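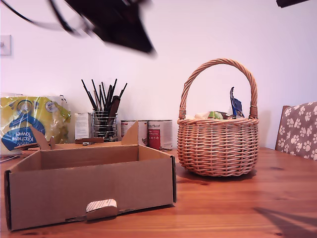 Hi, and welcome to Hollis! We're a household supply shop in Cledgate, which means we sell the stuff you only think about when you've run out of it. Kitchen towel, trash bags, dish soap, sponges, light bulbs, the little packs of tea lights that everybody's aunt seems to have. I started it in my own kitchen and now it has a shop attached, plus a packing room at the back that I'm probably a bit too fond of.

The short version of how we got going: I was living on the far side of Vastum Hill without a car, and getting a big pack of kitchen towel home on the bus is a miserable job (it's light, sure, but it's the size of a toddler and it slides off every seat). I started ordering by the case and splitting it with the neighbors. Then their neighbors wanted in. By that July I had a list on the fridge with 273 names on it and no room left to open the oven door, so I figured it was time to call it a business.

These days there are 7 of us, and we pack over 900 boxes a month. You tell us what your place goes through, we put it together, and it shows up at your door in one go. You can change the list any time up to the night before we pack. People do, constantly, and that's fine! Babies arrive, roommates leave, somebody gets a dog.

About the packing, because I get asked. We pack on wooden tables, by hand, from a paper list. Heavy things go in first, so that's your detergent and your cans of polish. Small cartons stand up along the side where they can prop each other up, and the kitchen towel goes in last, on top, where it does a pretty great job as padding. Anything that could leak gets its own bag. We tried a fancier system for a while and went back to the paper list after two weeks, and I don't miss the other thing one bit.

We love a cardboard box around here. Open trays with handle holes are my favorite, the kind you can just grab and carry up three flights, and if you leave your old ones out on delivery day we'll take them back and use them again. A box with a soft corner or last month's tape on it is still a good box. If you'd like a brand-new one (say it's a gift, and yes, people do gift kitchen towel, usually to somebody who just moved), put a note on the order.

We also make one thing ourselves, a scrubbing powder called Flakik. It comes in a tub, it smells faintly of lemon, and it's very good on burned pans. There are 205 households that get it every single month, and I'd like to know what they're all cooking.

We deliver all over Cledgate and out as far as Vastum Hill, Monday to Friday. The shop is open Saturdays too, and that's the best day to come by if you want to talk through a first order or just squeeze the sponges before you commit. Ring the bell if the front's empty. We're in the back with the tape gun going and sometimes we don't hear the door.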